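The Clearance

By Iñaki Garrido
August

Tsion Workneh had the arm working in the simulator by nine in the evening, and by half past she had stopped trusting it.

The build took up the back half of the garage. The real arm lay on the bench with its shoulder joint open and its cable loom tied back with string. The simulated one ran on the laptop beside it, in a room she had drawn herself over two nights. The rule at Clamau, where she shared a workshop key with Chaltu Tesfamariam, was that no arm moved under power until it had run clean in a model first. She kept to the rule at home as well.

The controller was a Lodow board, bought used. It accepted a list of positions and returned a list of faults. The first run returned none. She set the wrist camera to save a still at every stop and went to fill the kettle.

When she came back the arm had halted early. The log gave the stop as commanded. She had not commanded it. She opened the still.
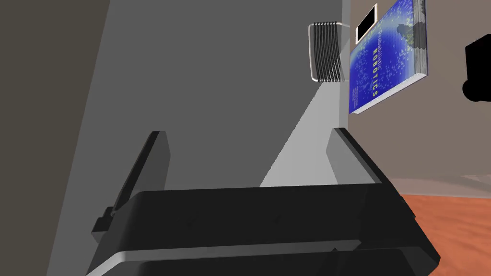
Wrist view at the unplanned stop. Gripper empty, fingers close to the grey panel.

She measured the gap to the panel in the model and got 26 millimetres. Her limit was 40. The arm should have raised a fault on the way in, and the fault column was blank.

She rang Chaltu.

"Is the panel in the collision list?" said Chaltu.

"Yes."

"Is the book?"

"Everything is. I put the book in for scale. It's yours, the blue one."

"I want that back. What does the planner think it's doing?"

Tsion scrolled. The position list had been 622 lines long when she loaded it. It was 625 now. The last 3 lines were in the same format as the rest, to the same number of decimal places, and each of them was a valid pose. She read them out.

"Those are return poses," Chaltu said. "It's backing off and looking again. Did you leave the recovery routine in?"

"I never wrote one."

"The board's second-hand. Somebody did."

That was reasonable. Tsion searched the board's memory and found a block she had taken for padding. It was 4,000 bytes long and it carried a name in the header, E. Tefera, and a project, Seyoum. There were comments in it. Most were ordinary: units, a sign error corrected, a note to check the wrist offset. One read, "If lost, stop near something flat and wait to be told." Another read, "If not told, find the floor."

She did not delete the block. She set the limit back to 40, saved a copy of the list and let the run continue from where it had stopped.

The fan in the laptop came up. She watched the joint angles, which were easier to judge than the drawing. Shoulder, elbow, wrist. There was no overshoot. At the next stop a new still came in.

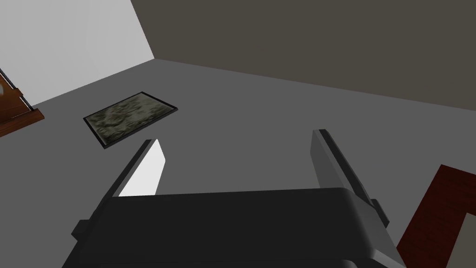
Wrist view at a later stop. Open floor between the fingers, mat ahead to the left.

"Where is it?" said Chaltu.

"Over the floor, pointing at nothing. I can see the mat."

"Any faults?"

"None."

"Then it did what it was told. Just not by you."

Tsion wrote the stop down in the build book with the time, 22:40, and the clearance from the first halt. Under remarks she put: recovery routine present, origin Seyoum, author Eyerusalem Tefera (?), behaviour acceptable. She crossed out acceptable and wrote repeatable, then crossed that out too, as she had run it once.

She ran it again. It stopped in the same two places.

After Chaltu had rung off she closed the shoulder joint on the real arm, four screws, and checked each one with the small driver. She moved a stool out of reach of the elbow and swept the concrete in front of the bench. Then she connected the Lodow board, left the motor supply off, and sent it the list.

The board sent back 625 lines. She turned to a clean page and began copying the last of them out by hand.

Recent stories
Feven Assefa: The Night Calibration
Iñaki Garrido: Spare Parts for Stokura
Feven Assefa: A Quiet Bearing

This site uses cookies to remember your reading settings. Accept or manage cookies.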